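4.3 Moving a site database to the hosted service

This section covers the transfer of one site database from a local Prokavon server to the Drumenico hosted service. Complete section 4.2 (network checks) first. Transfer sites one at a time.

Before you start

The source server must run Prokavon release 6 or later. The migration account needs read access to all tables and write access to the staging folder. Allow 125 GB of free space on the staging volume. Port 3000 must be open for outbound traffic.

Export the source database

1. Sign in to the Painemal console with the migration account.
2. Open Transfers, then select New export.
3. Select the site and set the mode to Full.
4. Set the batch size to 700 records. Larger batches may time out on slow links.
5. Select Start. The status changes to Running.
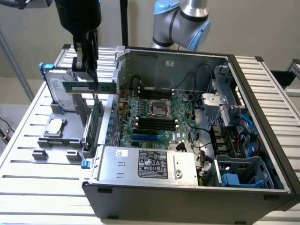 Expansion card held above an open desktop tower.

Note: Users can stay signed in during the export. Records changed after the export starts are written to the change log and are sent in step 9.

6. When the status shows Complete, open the export report and confirm that the Failed column reads 0.

Caution: Do not rename or move files in the staging folder. The import job matches files by name and stops at the first mismatch.

Load and switch over

7. In the Drumenico portal, open Import and enter the export ID from the report.
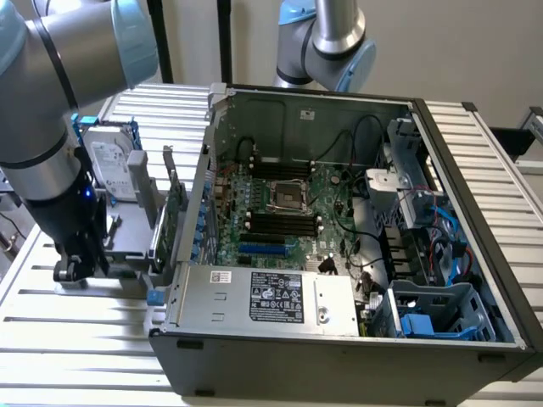 8. Select Validate. If the job returns error N-6, the character set of the source does not match the target. Change the target setting under Site > Language and validate again.
9. Select Import, then Apply change log. Users must be signed out from this point on.
10. Compare the row counts on the Summary tab with those in the export report.
11. Select Switch over. The Noston gateway sends new sessions to the hosted site.

Caution: Switch over cannot be reversed from the portal. To return to the local server, follow section 4.6.

Note: Scheduled reports are not moved. If a weekly report runs on Sunday, create it again in the portal before that day.

12. Set the source database to Read only. Keep it in this state until the first month-end close has been run on the hosted site.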